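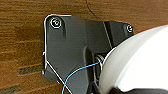

Ticket: Revex-Heizkörperthermostat verliert nachts den Sollwert
Status: wieder geöffnet

Adaeze Onyeka:
Der Support von Dridlow schreibt, Firmware 4.17 behebe das Problem. Das hieß es bei der letzten Version auch schon. Update eingespielt, zwei Nächte gewartet, um 2 Uhr springt der Sollwert wieder auf 11 Grad. Batterien sind neu. Zeitplan gelöscht und neu angelegt, ohne Wirkung.

Ningsih Hartono:
Läuft noch ein alter Plan auf der Zentrale?

Adaeze Onyeka:
Angeblich nicht. Der App glaube ich das aber nicht, die zeigt im Flur auch 17 Grad an, wenn das Ventil zu ist. Zentrale bleibt heute Nacht aus. Bitte nicht schließen.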